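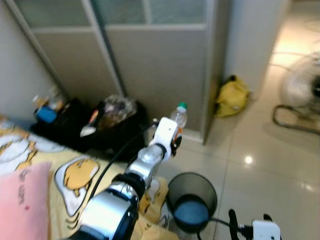

## 2. Setting up the bed, the closet side and the desk

Welcome to the second section of the Margaritis room guide. If you have worked through the first one, you already have your keys, your window opens and closes, and the lights are doing what you ask of them. Now comes the part most people look forward to (or put off until after supper, which is fine too): getting your own things off the floor and into places where you'll find them again.

Set aside an afternoon if you can. The bed takes 15 minutes or so of your attention and the desk takes a bit more, but the bags always take longer than anyone expects, especially once you start reading old letters and trying on jumpers.

### 2.1 Make the bed first

We do suggest starting here, even if the bags are calling to you. A made bed gives you a big, clean surface for sorting, and at the end of the day you can simply fall into it.

1. Check that all the bed legs are sitting flat on the tiles. If one rocks, slide the bed a little along the grout line and try again before reaching for the felt pads in the drawer kit.
2. Put on the mattress protector, then the fitted sheet.
3. Lay your bedspread over the top and pull it even on both sides. Any bedspread will do, plain or patterned, and a cheerful one does wonders for a rented room.
4. Stand the pillows up at one end so they're out of the way while you sort.

> **Note:** Printed bedspreads and pillow covers should be turned inside out for the laundry room machines. Use the cool setting on the Devitz washer, and skip the dryer for anything with a raised print.

### 2.2 Unpack along the closet

Most people drop their bags at the foot of the closet on the first day, and that's a perfectly good place for them. Try to leave yourself enough room to get at the doors, though, or you'll be shuffling everything back and forth all afternoon.

1. Take one bag at a time. Finish it, fold it flat, and only then open the next.
2. Lift off anything light or crushable that's been resting on top, such as small plastic bags, and put it on the bed.
3. Empty the bag onto the bedspread and sort as you go: clothes to hang, clothes to fold, things for the desk, things for the bathroom.
4. Gather up any bottles standing on the floor and tighten their caps. Drinks can go to your shelf in the kitchen. Cleaning products belong in the lidded tub under the bathroom sink.
5. Slide the folded bags onto the top shelf of the closet. Larger suitcases can go to the storage room downstairs, where each room has a numbered bay.
6. Keep a bin within arm's reach for tags, tissue and ticket stubs. You'll be surprised how quickly it fills, and a second liner is tucked underneath the first.

> **Caution:** Don't stand on the bed to reach the top shelf. There's a folding step in the hall cupboard on every floor, and you're welcome to borrow it for as long as you need.

Soft bags kept on the floor over the winter can pick up damp where they touch the wall. From November on, please pull anything stored down there forward by a hand's width and give it some air now and then.

### 2.3 Place the desk

The desk in your room is the Zallstead, from Wellovlow, and it arrives already put together. All you need to do is decide where you'd like it, level it, and load it up sensibly.

1. Clear the desktop completely, and the small shelf as well.
2. With a friend on the other end, lift the desk by its metal frame. Please don't lift it by the shelf.
3. Set it down with a gap of 2 centimetres between the frame and the wall.
4. Press gently on each corner of the desktop. If it wobbles, turn the levelling foot on the short corner until it settles.
5. Put heavy books and anything electrical on the desktop, and save the upper shelf for lighter bits: a clock, a small plant in a saucer, your mug of pens.

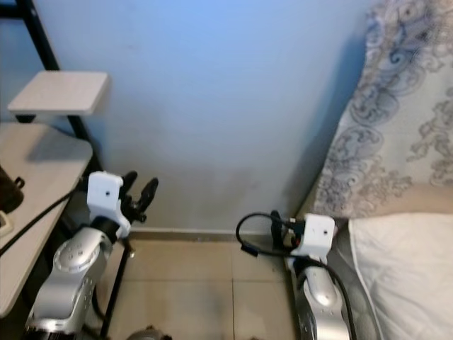

*Zallstead desk: black metal frame, light wood desktop and small upper shelf, near the pale blue wall.*

> **Caution:** The metal legs can scratch the floor tiles if the desk is dragged. Lift, take a few steps, set down, have a breather, and carry on.

### 2.4 Walls, baseboards and tiles

The walls are painted in a washable finish, so a smudge down low is nothing to worry about. Dampen a soft cloth with plain water and wipe in small circles, starting at the edge of the mark and working in. If it's stubborn, a single drop of dish soap will usually shift it. Please don't use scouring pads, which leave a shiny patch that shows up worse than the smudge did.

Baseboards only need a dry cloth. For the tiles, sweep first and then mop with warm water, wrung out well, paying a little extra attention to the grout lines under the desk where crumbs like to gather.

If a mark won't budge, or if you notice chipped paint, fill in the room card and leave it in the box by the front stairs. Quote paint reference 26 for bedroom walls so the right tin comes up the first time.

*Section last revised 7th May. Continue to Section 3, Heating and Hot Water.*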